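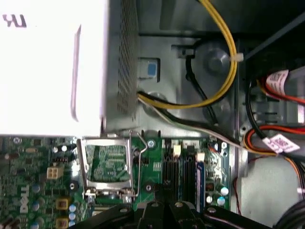
Telma Lagos wrote in to say she'd rather pay a monthly fee for the rest of her life than look after a backup box in the hallway cupboard, and what was the point of keeping an old desktop going when her phone does it all while she's asleep? Fair question, Telma! My answer is that I do both, and the old desktop is the one I'd grab if somebody locked me out of my account tomorrow. So this page is for everybody who has a retired computer under a desk somewhere and years of family photos scattered over phones, sticks and a drawer full of SD cards.

I set mine up in June, with the heater on and a packet of Monte Carlos, and I've been tinkering with it ever since. It's called Iturra (you have to name them, the setup screen won't let you past otherwise) and it holds 294 GB of pictures, scans and wobbly videos of school concerts. It isn't fast, and it doesn't need to be.

## What you need

- An old desktop that still starts. Anything that ran a normal office or the kids' homework is plenty.
- Two hard drives of the same size. Mine are 2 TB each, bought new.
- A small, cheap SSD for the operating system. I paid $39 for mine.
- A USB stick, 8 GB or bigger, that you don't mind wiping.
- A network cable long enough to reach your modem.
- A Phillips head screwdriver and a muffin tray for the screws.
- One external drive for later. Don't skip it, I'll get to why.

You'll want a keyboard and a monitor for the first afternoon. After that they can go back to wherever you pinched them from.

## Step 1: Get everything off the old machine first

I know you think there's nothing on it. I thought there was nothing on mine, and then I found a folder called "new folder (3)" with my dad's seventieth in it. Log in, look on the desktop, in Documents, in Downloads, and in the Pictures folder of every user. If there's a second user you've forgotten the password for, stop and sort that out before you wipe anything.

Copy the lot to your external drive in a folder called OLD DESKTOP. Don't tidy it yet! Tidying as you copy is how things go missing. Then open half a dozen files from the copy, from different folders, to check they really open.

## Step 2: Open the case and fit the drives

Shut down, switch off at the wall, pull the power cord out and then hold the power button in for a few seconds. Lay the case on its side on a table (a towel underneath saves the table) and take off the side panel. Touch a bare metal part of the case before you put your hands near anything else, and touch it again whenever you've wandered off and come back in socks.

If it's dusty in there, take it out to the verandah and use a soft paintbrush and a can of air. Hold fan blades still with a finger while you do it. The power supply is the one thing you never unscrew, no matter how fluffy it looks through the vents. It can hold a nasty charge after it's unplugged, so brush the outside and leave the lid alone.

Then it's two cables for each drive, a power one from the supply and a data one to the motherboard. Both only go in one way round. If you're pushing hard, flip it over. Before closing up, tuck any slack wires away from the fans. A loose cable tie does the job, done up gently, and snip the tail off so it doesn't tickle anything.

Some cases have clips or slide-in trays for drives and some want four screws a drive. Mine wanted screws, and I had three left over at the end, which I've decided were always spare.

## Step 3: Put the new system on

I use Halier, a free system meant for exactly this sort of thing. You could use any of the others, the steps are much the same. Download the installer on your everyday computer, write it to the USB stick with the little tool on the same page, plug the stick into the old desktop and turn it on.

You may have to tap a key at startup to tell it to boot from the stick. It's usually F12, F10, F2 or Esc, and it's usually whichever one you try last. Tap it over and over like you're trying to get a lift to come.

When the installer asks where it should go, pick the SMALL drive. Read the sizes out loud if you have to. The two big ones are for your photos and you want them left alone until the next step. Mine took 29 minutes from pressing Install to the login screen, on a machine that was never quick in its youth.

Write the admin password down on paper. Yes, paper. Mine's taped inside the cover of the recipe book.

## Step 4: Pair the two big drives

What you're after is called a mirror (you'll see RAID 1 as well, same idea). Everything you save goes on both drives, so if one dies you carry on with the other while you wait for a replacement.

1. On your everyday computer, open a browser and type in the address shown on the old desktop's screen.
2. Log in and go to Storage, then Create.
3. Tick both big drives and choose Mirror.
4. Give it a plain name. I went with "photos".
5. Accept the warning that everything on those two drives will be erased.

Two 2 TB drives in a mirror give you 2 TB of space, not four. Nahuel Ocampo emailed me quite cross about this one, and I do get it, it feels like you've been diddled. But you're paying for the second copy.

## Step 5: Make a shared folder and let people in

Under Sharing, add a folder and give each person in the house their own login. I know it's tempting to make one login called "family" and be done with it. Don't! The first time a toddler gets hold of an unlocked laptop you'll be glad that only two of you are allowed to delete things.

I set everybody else to read and add. They can look at anything, they can drop new photos in, and they can't bin a thing. There's been one complaint, from a teenager, about a photo from Year 7 that she wants gone. Request denied.

## Step 6: Sort the photos (sort of)

You could spend the rest of your life on this bit, so I'll tell you the laziest system that works. One folder per year. Inside that, one folder per month, named with the number first so they line up properly: 01 January, 02 February and so on. Anything you can't date goes in a folder called "Who knows".

Skunenard does the grunt work for me. It reads the date stored inside each photo and moves it to the right month. Always run it in preview mode first. My preview put 1,282 photos into January 1970, every one of them from the same old camera with a flat clock battery. I moved those into "Who knows" by hand and let it loose on the rest.

It'll find duplicates too, but I'd leave that setting off for the first few months. Storage is cheap, and two nearly identical shots of Nanna aren't always the same shot. In one she's blinking.

## Step 7: The external drive

A mirror protects you from one drive dying. It does nothing about theft, a burst pipe, or you yourself deleting 2014 at eleven at night. If you delete it from one it's deleted from both, instantly, very efficiently.

So plug in the external drive, go to Backup, pick your photos folder and press Run. When it's finished, unplug the drive and take it to somebody else's house. Mine lives at Soledad Quezada's, in the linen press, and hers lives in mine. We swap when we catch up for lunch, so each copy is never more than a month or two behind. Turn on encryption if you're doing this, and put that password in the recipe book as well.

## Where to put it

Somewhere with a bit of air, near the modem, off the carpet. I tried the bottom of the wardrobe first and it got far too warm in there. It's now on a shelf in the laundry passage, well away from the taps, with a hand's width of space on every side.

If the fans drive you batty, look in the BIOS for a setting called Quiet or Silent. There's also a sleep schedule in Halier under Power. Mine goes off at midnight and comes back at 6 am.

## Bits people have asked

**Can I get to it from outside the house?** You can, but I don't, and I'd leave it until you've read up on VPNs. Please don't just open ports on your modem and hope.

**Will it do phones automatically?** Yep, with an app. I use Hasirness, set to upload only on home wi-fi and only while charging.

**Can I use one big drive for now and add the second later?** Bart De Smet did it that way and had no trouble turning it into a mirror afterwards. Just keep your external copy up to date in the meantime.

**How do I know if a drive is dying?** Put your email address in under Alerts and press the test button. Check your junk folder for the test message, mine went straight there.

**My old computer beeps and won't start after I fitted the drives.** Nine times out of ten you've bumped the memory. Power off at the wall, press each stick back in until the clips click, and try again.

Next on my list is scanning the slides, all eleven boxes of them. If you've got a scanner you like that does slides, leave a comment with the model and tell me how long it takes per slide.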